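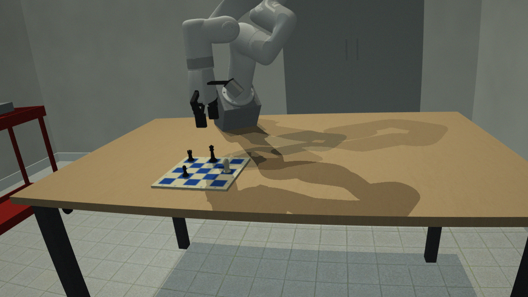

Most of the underpinning jobs I looked at in Plodbridge had a bracket problem before they had a soil problem, and I want to spend this section on that. When a crew pushes a steel pier down beside an old footing, the pier can't go straight under the wall (the wall is in the way!), so it goes in next to it, and a bracket reaches across and grabs the footing from the side. The house pushes down in one place and the steel pushes back up in another, a few inches over. Whatever weight comes onto the bracket has to travel sideways to the pipe, and the pipe feels a twist as well as a push.

Figure 3. Simulated arm on a table, with the gripper held to one side of the base.

So, the offset. I pulled the job folders for 267 houses, all of them with piers added after the house was built, and went looking for that one measurement. I was a little let down. The contractors wrote down the depth of every pier and the pressure on the jack when they stopped pushing, often in very neat handwriting, but the distance from the face of the footing to the center of the pipe was there in only 85 folders. For the others I had a brand of bracket at best, and since a bracket can be shimmed or the footing chipped back before it goes on, the catalog distance doesn't tell me where the pipe ended up. I left those houses out of the offset comparison. They're still in the depth comparison earlier in the paper, which is why the totals don't match from one table to the next.

What I saw in the smaller group was pretty consistent. Where the crew had taken the time to chip the lip of the footing back, so the bracket sat tight against the wall, the brackets were close to level when they were dug up again. Where the lip was left alone, the bracket had often rolled a little, with the top leaning away from the house and the pipe bowed outward just below it. The lean was small, mostly, and you'd never spot it from the yard. But a bracket that rolls also lets the footing drop, and several owners had called the contractor back about a door that stuck again after it had been fixed.

I should say something about soil here, because Kelly Fontes read an early draft and asked me (fairly) whether I was blaming brackets for what soft ground was doing. The top few feet matter a lot. Stiff clay hugs the pipe and helps it resist the bending, and loose fill does next to nothing. The Gultitz Street houses were built on fill, the Macedo tract on clay, and if I'd thrown them together I could have told almost any story I liked. I kept them apart. In both places the tighter brackets did better, but in the fill the gap was much wider, and I'd be careful about carrying the clay result over to anybody's sandy lot.

There's a cheap remedy that some crews already use, which is to slide a short, heavier sleeve over the top of the pipe, so the part that bends most is also the stiffest. I like it. Sleeves were listed for 5 of the clay houses and 3 of the fill houses, and I can't get a statistical result out of that few, so I'll only report that none of those folders has a callback in it. Somebody with access to a bigger company's records could settle this in an afternoon, and I'd love to see it done.

How the jacking was carried out bothered me more than I expected. Say a wall has a row of piers along it. If the crew jacks them one at a time, each pier takes more than its share for a while, and with a big offset that's the moment the bracket is most likely to roll. If they're all hooked to one manifold and raised together, the load comes on evenly. The folders usually don't say which way it was done. I phoned the foremen I could reach, and most remembered the hard jobs very well and the easy ones hardly at all, so I've treated their answers as background and kept them out of the numbers. One of them told me he'd quit doing it one pier at a time after a chimney job and wouldn't say any more about it.

For the calculations in the next section I use the offset measured at the top of the bracket seat, to the center of the pipe, with the footing assumed flat and sound. Real footings are neither. On the Kekon Avenue houses the underside was so rough that the brackets were bedded in grout, and I added the grout thickness to the height but left the offset as written in the folder. Anyone repeating this with their own records should measure after the final lift, with the bracket loaded, and note on the sheet whether the lip was chipped.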